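サイト内検索 キーワードを入力 検索

課題研究レポート:Tidum公開日に行ってきました

2019年7月4日 文・Janaka Siriwardena(サービスロボット演習 3班)

駅からバスで20分くらいと聞いていたのに、乗るバスを一本間違えて、着いたときにはもう受付に列ができていました。のっけからすみません。でもこの列に並んだおかげで、前にいた専門学校の人と仲良くなれて、あとで出てくる「コップの置き方」の話はほとんどその人との立ち話がもとになっています。なので結果オーライということにさせてください!

今回見学したのは、Tidumという会社の開発棟です。年に一度の公開日で、申し込めば学生でも入れます。私たちの班のテーマは「人が普段使っている設備を、ロボットがそのまま使えるか」なので、先生に勧められる前から(ここは強調したい)行くつもりでした。班からは私と、配線担当のもう一人の二人で参加しました。残りの二人は試験と重なって来られず、お土産にパンフレットを頼まれました。

入口でもらった案内図によると、会場は三つに分かれていました。一階が搬送台車のコーナー、二階が手の機構の展示、そして奥の休憩ラウンジが飲み物を注ぐデモです。時間割を見たらラウンジのデモがいちばん早かったので、まずそこへ行きました。定員は一回60人で、私たちはぎりぎり入れました。

デモの名前は「Proltau」。社内の開発コードがそのまま名前になったそうです。やることは一言でいうと、カウンターのサーバーの下にグラスを持っていって、飲み物を受けて、お客さんに渡す。それだけです。それだけなんですが、見ている側はなぜか全員息を止めていました。私も止めていました。

最初の説明で面白かったのは、サーバーのほうには一切手を加えていないという話でした。専用の台とか、グラスを固定する治具とか、そういうものを付ければ楽なのは当たり前で、でもそれをやると「人も使う場所」ではなくなってしまう。説明の人(白衣ではなく普通のTシャツでした。ちょっと意外)は、カウンターの高さも水受けの位置も、社員が毎日使っているままだと言っていました。うちの班は去年、机に目印のシールを貼りまくって精度を出していたので、隣の相方と目を合わせてしまいました。
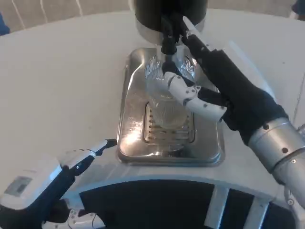
図1 注ぎ口の下でグラスを保持する右手。左手は手前側。

グラスを持つところは、正直もっとガシッとつかむのかと思っていました。写真だと、白い指がグラスのまんなかあたりの高さに回り込んでいて、それとは別に黒い指先がふちのところに当たっているのがわかると思います。胴だけで支えるのと、上のほうにも指が触れているのとでは、傾きやすさがだいぶ違うのではないか、というのが私の予想です。質問の時間に聞いてみたら「傾きの検出にも使いたいけれど、まだ実験中」とのことでした。予想が半分当たったことにしておきます。

もう一つ気になったのが、グラスが透明だということです。透明なものはカメラで距離を測るのが苦手、というのは授業でも習いましたが、今回のグラスは縦に筋が入っていて、後ろの金属や黒い胴がその筋ごしに映り込むんですよね。しかも下の水受けがぴかぴかの金属で、明るく光っているところがある。人間の目で見てもどこがグラスの底かちょっと迷います。これを画像だけで何とかしようとしたら、私なら一週間で泣きます。

ではどうしているのか。説明をメモから書き起こすと、だいたい次のような流れでした(メモの字が汚くて一部あやしいです)。

まず、サーバーの位置は、注ぎ口の根元にある銀色の輪を手がかりに決めるそうです。反射が強いので使いにくそうに思えるのに、形が丸くて大きさもわかっているから、むしろ頼りになるのだとか。次に、グラスのほうは見た目にあまり頼らず、つかんだときの指の角度から太さと傾きを計算します。それから注ぎ口の真下に持っていって、力の変化を見ながら量を決める。「見る」のはサーバー、「触る」のはグラス、という分担です。これは聞いていてすごく納得しました。うちの班は全部カメラでやろうとしていたので。

右手には手袋みたいな黒い布のカバーがかかっていました。私はてっきり水よけだと思って、得意げにそう言ったら、違いました。主な目的はケーブルの保護だそうです。恥ずかしい!ただ、多少の水はねには役に立つとも言っていたので、完全に外れではないと思いたいです。指のほうは布がなくて、白い部品の表面に小さな黒っぽい穴が点々と見えます。相方はこの手の部分に夢中で、二階の展示に移ってからもずっと関節の話をしていました。

左手の話もしておきます。デモの見学者から「左手は何のためにあるんですか」という質問が出て、会場がちょっと笑ったのですが、答えはまじめなものでした。片手だけの動作でも、もう片方の腕をどこに置くかで体のバランスも見え方も変わるので、毎回ちゃんと計画しているとのことです。うちの試作機は腕が一本しかないので考えたこともありませんでした。二本目を付ける予算もないですけど。

二回目のデモは、並び直して後ろのほうから見ました。このとき話してくれたのが、列で知り合った専門学校の人です。その人は飲食店でアルバイトをしていて、「人間はグラスを水受けに置いてから注ぐことも多い。手で持ったままなのはなんで?」と言うんです。言われてみればそうで、置いたほうが楽な場面はあるはずです。二人で説明の人のところに行って聞いたら、置く動作と持ち直す動作が増えると、そのぶん失敗する箇所が増えるから、という答えでした。グラスの底が水受けの格子のすきまに引っかかって、持ち上げるときに倒したことが何度もあるらしいです。なるほど……。レポートとしてはここがいちばんの収穫でした。

開発チームの記録では、社内の試験で1000回注いで、成功率は92パーセントだったと教えてもらいました。残りの失敗の内訳も聞きたかったのですが、そこは次の学会で出すのでまだ秘密だそうです。私の感覚だと高いと思ったのに、説明の人は「お店なら一日でクビです」と笑っていました。基準が違う。

そのあと二階で手の機構の展示を見ました。ここではBermúdezという名前の古い試作品の手が置いてあって、自由に握手していいことになっていました。力の強さをつまみで変えられるのですが、相方がいちばん強い設定にして、自分で「痛い」と言っていました。やめなさい。一階の搬送台車はTrukthorpeという機種で、こちらは説明を聞いている途中で帰りのバスの時間になってしまい、パンフレットだけもらって走りました。なので台車についてはほとんど書けません。先生、ごめんなさい。

見学をふまえて、班で話し合って決めたことを書いておきます。

一つ目、机のシールを減らします。全部なくすのはまだ怖いので、まずは半分。代わりに、机の上で絶対に動かないもの(うちの場合は電源タップの箱)を位置の基準にしてみます。シールをはがしたあとのべたべたは私が掃除することになりました。なぜ。

二つ目、紙コップをやめて、途中から透明なコップでも試します。今まで紙コップで成功して喜んでいたのが、だいぶ甘かったとわかったので。割れるのが心配なのでプラスチックのものを買う予定です。

三つ目、指の角度を記録します。うちのサーボでも角度の値は読めるのに、今まで捨てていました。もったいない!つかんだときの値をコップの太さと並べて表にするだけなら、すぐできそうです。ここは相方が担当します。

それと、これは班の目標というより私個人の宿題ですが、質問をもっと用意していけばよかったです。力の変化で量を決めるという話のとき、氷が入っていたらどうするのかを聞きそびれました。炭酸の泡でも変わりそうだし、帰りのバスの中で次々に思いついてしまって、相方に全部聞かせてしまいました(途中から寝ていました)。Tidumの人からは質問用のアドレスをもらっているので、まとめて送ってみるつもりです。

中間発表は9月です。それまでに透明コップの一回目の結果を出して、この報告の続きとして載せます。当日ラウンジでいろいろ教えてくださった皆さん、それから列で一緒だった専門学校の方、ありがとうございました。名前を聞くのを忘れたので、もしこれを読んでいたら連絡ください!

お問い合わせ:サービスロボット演習 事務担当まで | © 2019 サービスロボット演習 3班 | ページの先頭へ戻る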